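Household Textiles, Handout 4: Folding Small Cloths

Course notes, July 11, 2022

Folding is my favourite session of the whole course, and I hope you come out of it looking at your airing cupboard with fresh eyes! Last time we dealt with sorting by weight and fibre. Now we get to the cloths themselves, starting with the little ones.

Finding the first hold

A cloth fresh from the pile has no obvious top or bottom. Don't hunt for a corner straight away. Take a small pinch wherever the fabric stands up, lift, and let the weight do the work (it really does, try it with a tea towel tonight). Soft cloth rolls over itself above the pinch, and the creases run outward from the point where it is held. Follow one of those creases with your free hand and you will usually meet an edge.

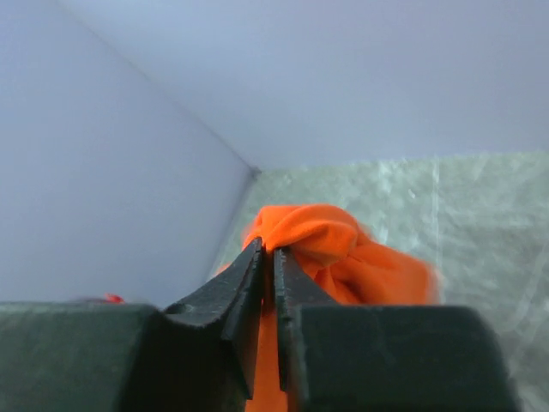
Fig. 1. Orange cloth held in a small pinch, with creases fanning out from the grip.

Bright, plain colours are lovely to learn on, as the shadows between the folds show up so well. The practice set from Fadex has plenty of them. Please sign sets out under code 455 and bring them back by October.

Folding on the table

Use a flat, smooth top with room on both sides of the cloth. Lay it down, smooth from the middle outwards, then bring the far edge to the near edge. Turn it a quarter and fold again. Keep your bin at the back of the table, over to one side, so that the middle stays free for the cloth you are working on. Two pairs of hands, one left and one right, make short work of anything wide!
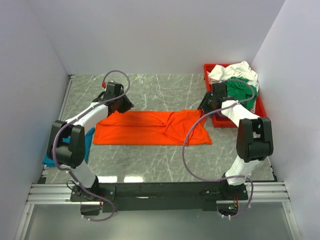 Stacking and putting away

Folded edge towards you, always. Stack like with like and stop before the pile leans. The Istberg shelves in room 419 are shallow, so fold once more for those.

For next time

Bring one cloth you find awkward to fold. Read the Hrnčiar booklet up to the part on fitted sheets, which is a joy.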